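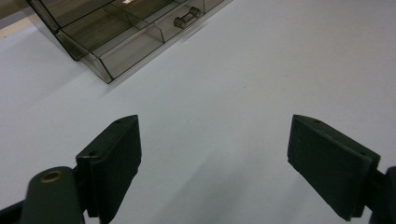
Station check before recording, hand-held gripper, Clornidholm room
Date: 18 October 2022. Task set: Kultard, small parts sorting.
Please go through the list before the first example of the day and write a comment at each point, also when all is fine. The learning system copies what we give to it, so a careless station makes careless examples. For the sorting task, the see-through gray organizer stands at an angle on the white table, with the small metal part in one of its compartments and free table in front of the open fingers. This is a correct kind of start position. The organizer may be turned differently for each new group of examples.

1. Finger pads clean, no dust or glue on the inner faces.
OK. Wiped with a dry cloth.

2. Screws of both pads tight.
Left OK. Right upper screw was a little loose, I tightened it by hand tool. Please check again after lunch.

3. Fingers open and close fully, without noise.
OK. Tested three times.

4. Pinch danger: the person recording keeps the other hand away from the fingers.
OK, but the warning label on the handle is worn. New one is asked from Galbraith.

5. Organizer edges and corners without cracks.
OK. If you find a crack, take the organizer out of use the same day. The broken edge is sharp.

6. Table wiped, no tools or cups left on it.
OK.

7. Light even, no strong reflection from the plastic walls.
Partly. At one lamp position the front wall gives a bright line. It does not hide the part, so I accepted it.

8. Cable on the floor fixed with tape.
NOT OK at first check. The tape was lifting near the door. Fixed before start.

9. Free space on disk, minimum 500 GB.
OK, 740 GB free.

10. Cutow recorder started and clock correct.
Clock was wrong, it showed the year 1992. Set again. The battery inside should be changed, the same fault was written in February.

Result: station may be used. Open points are 2, 4 and 10. Who records next, please sign under the list and put it back in the folder.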